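Stripping Desktops at Bench Height

Plarneo is an arm project built in the shared workshop at Dirkdale, and its job is narrow: help take old desktop computers apart for parts. The group spent its first year on the arm itself. Since January the work has moved to the cases.

A tower PC is an awkward test piece. The openings are tight, the cables hang where a finger wants to go, and the drive cage sits close to the front bezel. The gripper works from above, with a small camera at the wrist, and a person works the other side of the case.
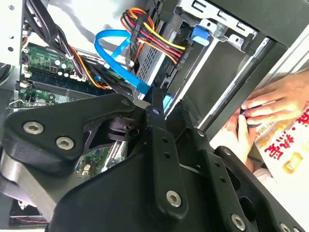
Gripper and hands at the drive cage. The blue SATA cable loops down beside the drive.

The finger linkage is flat black plate held with machine screws. An earlier version, cut at Hulton, flexed under side load and was scrapped. The present one opens to 90 mm, enough for a drive laid flat. Grip force is limited in software – the limit is set low for cables and raised for sheet metal.

Cables remain the hard part. Power leads in red, yellow and orange run in a bundle beside the bay, and the bundle rarely hangs the same way in two machines. The planner treats it as a volume to avoid until someone marks a connector as a target.

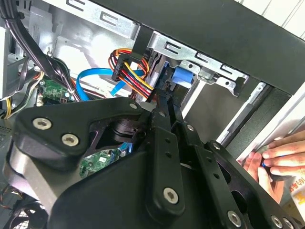 Frame and Fixtures

The arm stands in an aluminum extrusion frame. Extrusion costs more than lumber, but brackets can be shifted without drilling. Hand knobs are used wherever an adjustment is made often, and hex bolts everywhere else. After a bracket is moved, the wrist camera is calibrated again, a job of two minutes.

The log stands at 217 attempts at seating the fingers on a drive, 78 of them on the current linkage. Most failures come from a finger touching the cage on the way in. A narrower fingertip, drawn by Malik, is next to be cut.
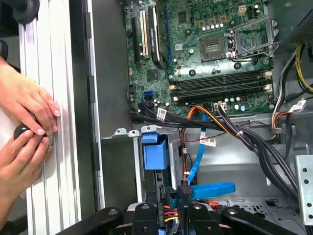
Hands at a black knob on the extrusion rail. The CPU socket is empty and its bracket is open.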